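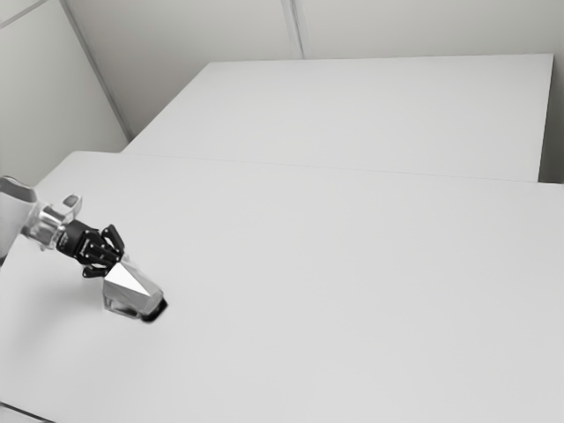 Figura 6.1. Simulación de la celda de manipulado: pinza de dos dedos sujetando una pieza facetada sobre la mesa de trabajo.

Capítulo 6
La célula de manipulado y el puesto de trabajo

6.1 Planteamiento

En los capítulos anteriores el brazo se ha tratado como una cadena cinemática. Se han calculado alcances, pares y tiempos de ciclo sin preguntar quién realizaba antes la tarea ni quién queda junto a la máquina después. Este capítulo incorpora esa variable. El objeto de estudio es el puesto de trabajo: el conjunto de tareas, decisiones y responsabilidades asignadas a una persona durante un turno, y el modo en que ese conjunto se redistribuye cuando una parte del movimiento físico pasa a una célula automática.

El modelo de la figura 6.1 reduce la célula a lo indispensable: brazo, pinza, pieza y dos mesas blancas contiguas. Es suficiente para comprobar orientaciones de agarre y trayectorias de aproximación. No contiene operarios, pasillos, contenedores de rechazo ni pupitre de mando, elementos que habrá que añadir en el apartado 6.4, cuando se estudie la disposición en planta.

6.2 Caso de referencia: la línea Erside

Se utilizará a lo largo del capítulo el caso de la planta de Skolau, fabricante de envases rígidos con caras planas. La línea Erside alimentaba a mano una estación de inspección: el operario tomaba la pieza, la giraba hasta exponer cada cara a la luz, decidía si era conforme y la depositaba en la salida correspondiente. En un turno se manipulaban 1.655 piezas, con un ciclo medio de unos 19 segundos repartido entre varios puestos paralelos.

La integradora Pakodent sustituyó el gesto de tomar, girar y depositar por un brazo con pinza de dos dedos, gobernado por el programa de célula Raju. La decisión de conformidad se mantuvo en manos de los operarios en los casos dudosos. El responsable de métodos de la planta, Dimas Pelupessy, documentó la transición mediante hojas de observación, de las que proceden los datos del capítulo.

6.3 Tareas que desaparecen, tareas que se desplazan

Conviene distinguir tres categorías.

Tareas eliminadas. Son las que la célula absorbe por completo. En la línea Erside corresponden al giro repetido de la muñeca y al traslado entre mesas. Su supresión reduce la carga postural, medida con los métodos descritos en el capítulo 3.

Tareas desplazadas. Siguen existiendo, pero cambian de momento o de persona. El operario ya no detecta al tacto una rebaba mientras sujeta la pieza; la detecta, si acaso, al revisar el contenedor de dudosas. La información llega más tarde y con menos contexto. En Skolau fue necesario registrar la hora de entrada de cada pieza apartada para poder relacionarla con el molde de origen.

Tareas nuevas. Aparecen con la propia célula: recuperación tras parada, sustitución de dedos gastados, verificación del punto cero, cambio de referencia. La hoja de observación recoge 47 intervenciones de este tipo durante las primeras semanas de servicio. Ninguna figuraba en la descripción original del puesto, y por tanto ninguna tenía tiempo asignado ni nivel de cualificación reconocido.

La tercera categoría es la que con más frecuencia se omite en los estudios de viabilidad. Un balance que contabilice solo las tareas eliminadas sobrestima el tiempo liberado – y traslada la diferencia al turno, que la asume sin que conste en ningún documento.

6.4 Disposición en planta y línea de visión

El operario que supervisa una célula necesita ver el punto de agarre desde su posición habitual. Cuando el cuerpo de la pinza se interpone, tiende a acercarse al resguardo o a detener el ciclo para comprobar el estado de la pieza. Ambas conductas deben preverse en el diseño. Se definirá para cada puesto un cono de visión, con origen en la altura de los ojos y eje dirigido al centro de la pieza, y se comprobará su intersección con el volumen barrido por el brazo.

El cálculo se desarrolla a continuación, primero para un observador fijo y después para un operario que atiende dos células adyacentes.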